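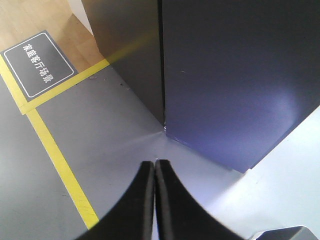
Do you need a mat under a tall storage box on a hard floor?
It depends on the floor: on sealed concrete you can manage without, but on vinyl, laminate or soft wood a thin smooth mat will save you a lot of scratches.

Storage and Utility Rooms > Floors
Thread: Mats under big storage boxes, who uses one?
Views: 3,726

potting_shed_pat
Posted 5 October 2019
Started this because the question above comes up every few weeks and I love talking about it! I've put smooth grey matting under everything in our utility room and I'm so pleased. You can push a big box back into its corner with one hand, and a quick wipe picks up the grit. Dark grey box on a mid grey mat looks really smart too, like a proper workshop. Mine came off the roll from Ferkora and I cut it with a craft knife and a long ruler. What's everyone else using?

tinlid
Posts: 697
Smooth every time. I had the ribbed sort first and spent my life digging bits out of the grooves with an old toothbrush. The only thing with smooth is that every speck shows when the light's on it, and there are always a few right up against the bottom of the box where the broom won't go. Same in the photo at the top, little dark bits along the base. I use the thin nozzle on the hoover for those.

mrs_brackets
I'm going to disagree, sorry! Ribbed is better if you ever walk on it in socks. My other half went flying on a smooth one in July (bruised elbow, nothing worse) and we swapped it for a ribbed Wunda mat the same weekend. Yes, it's more of a faff to clean, but I can take it outside and hose it.

tinlid
Fair enough if it's a walkway. Mine's only under the boxes so there's hardly anywhere to put a foot.

potting_shed_pat
Ooh, good point about socks. We wear clogs in there so it hasn't come up. Has anyone mixed the two, smooth under the box and ribbed in front?

greyskirting
Yes, that's what I've got, and it's brilliant. The join is the tricky bit. Butt the edges up tight and tape them from underneath, otherwise the corner of the box catches as you slide it. My box is a Fitzgerald, 921 mm tall, and when it's full of paint tins it will rip up anything that's curling.

mothballs
Can I put a word in for no mat at all? I had one for two years and when I lifted it there was a dull square on the vinyl that never came off. Felt pads on the box now. Cost next to nothing.

mrs_brackets
Was it a rubber-backed one? Rubber can stain vinyl quite badly.

mothballs
It was, yes. Bought in a hurry and didn't read the label.

potting_shed_pat
Oh what a shame. Mine has no rubber in it and the floor underneath still looks new (I've just had a peek). I can't see felt pads coping with my box though, they'd be off the first time I dragged it!

greyskirting
Agree on the felt. I tried Celero stick-on glides as well and two were missing within a month.

tinlid
One for the new people: unroll the mat and leave it flat overnight with something heavy on the ends before you cut it. Mine shrank back a good finger's width when I didn't bother.

mothballs
All right, I might try again with a rubber-free one. What thickness did you get, Pat?

potting_shed_pat
3 mm. Do it! And put a photo up when it's down, I want to see the colour.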